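4.2. Segmentación del suelo y cables

El planificador local de Tikkanen recibe cada ciclo un mapa de costes que combina la profundidad con una máscara semántica del suelo. En la primera versión, la máscara distinguía solamente dos clases, transitable y no transitable. Esta división resultó insuficiente para los cables: su altura queda por debajo del ruido del sensor de profundidad y el filtro los eliminaba casi siempre.

Por este motivo añadimos una clase propia para objetos lineales delgados. El conjunto de entrenamiento contiene 1,796 imágenes, anotadas por V. Stoica y M. Sandu con la herramienta Homico. La dificultad mayor está en las moquetas con dibujo – las franjas oscuras se confunden con tramos cortos de cable (Figura 5).

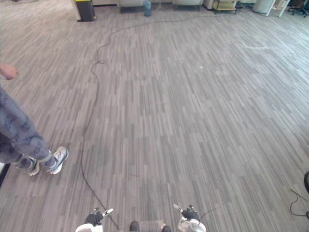

Figura 5. Vista desde la cabeza del robot: cable negro sobre moqueta de franjas grises, con una persona a la izquierda y las dos pinzas en el borde inferior.

Para reducir los falsos positivos, exigimos continuidad de la curva durante siete fotogramas consecutivos. Los píxeles que pertenecen a las pinzas se excluyen antes, proyectando el modelo cinemático sobre la imagen. Las personas se tratan en una capa separada, con un margen que depende de la velocidad estimada.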